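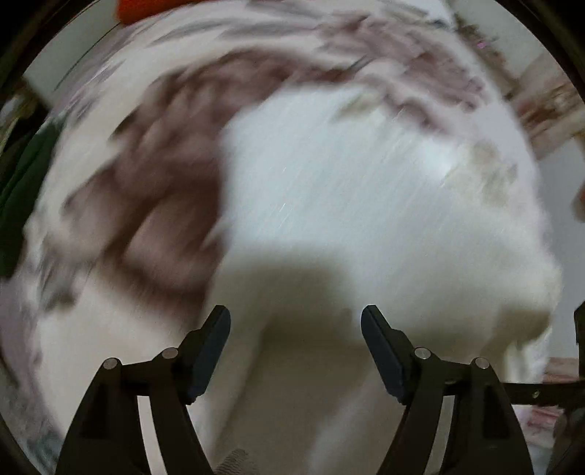
Tikaldale Castles and Country Houses: a visitor's dataset

README, second release

What's in the folder

A hand-built table of 794 castles, palaces, manor houses and fortified farmhouses that you can visit, with notes on what it's like to turn up at each one. We started it because every list we could find gave the same ten famous palaces, and there are so many wonderful smaller places that never get a mention! A moated farmhouse with one open room and a good staircase gets exactly as much space in our table as a royal residence with a mile of gilding.

The main file is houses.csv, one row per building. Next to it is rooms.csv, which goes room by room through 28 of the larger houses (the ones where somebody had the patience to walk every open floor with a notebook). Both are plain UTF-8 with commas as separators, and they open happily in any spreadsheet.

Columns in houses.csv

id -- a short code that never changes, even if the house is renamed
name -- the name used on the sign at the gate
other_names -- older or local names, separated by semicolons
kind -- castle, palace, manor, tower, farmhouse or ruin
begun -- the century of the oldest standing part, as a number
style -- free text, so expect "mostly baroque, chapel much older" and the like
open_months -- first and last month, for instance April to October
steps -- few, many or very many
garden -- yes, no or separate ticket
notes -- anything the visitor wanted to pass on

The notes column is my favourite by a mile. Do read it, even if you only came for the dates. There are painted ceilings in there, secret doors, a kitchen with its spit still turning on open days, and a long and rather heated entry about whether the tower at Delorme was ever lived in.

Columns in rooms.csv

house_id -- matches id in houses.csv
floor -- 0 is the ground floor, cellars are negative
room -- the name on the house's own plan, where it has one
use_then -- what the room was built for
use_now -- what it's used for today
worth_it -- a score from 1 to 5, given by whoever visited

Scores are personal. Gonzalo Villalobos is generous with libraries and very hard on ballrooms, and we've left his scores as he gave them. If you want to average them, the initials of each visitor are at the end of the notes for that house.

How it was put together

Bohdana Hnatiuk built the first table from guidebooks and her own trips, and Dede Kyei checked every name against the signs and leaflets. Wilma Rutherford wrote the style entries, and she's also the person to thank for the spelling of the older names (a huge job, and beautifully done). Where two sources disagreed on a century we kept the later one and put the earlier in the notes.

Known gaps

Opening months go out of date quickly. Please check with the house before you travel, above all for anything between December and March.

Zaltevura is listed twice, as the old castle and the new palace, with 2 separate ids. They share a courtyard and a ticket. This is on purpose.

The steps column is blank for most ruins.

Changes in this release

Added the rooms file
Split "manor" from "farmhouse"
Fixed the accents that went missing when the table was exported
Clivex moved from castle to palace, after much discussion

Using and adding to it

Use it for anything you like, and please credit the Tikaldale list. New houses are very welcome -- send a row in the same column order to Tamara Yurchenko, who looks after additions. A leaflet or a floor plan along with it is a real treat, and half-filled rows are fine too.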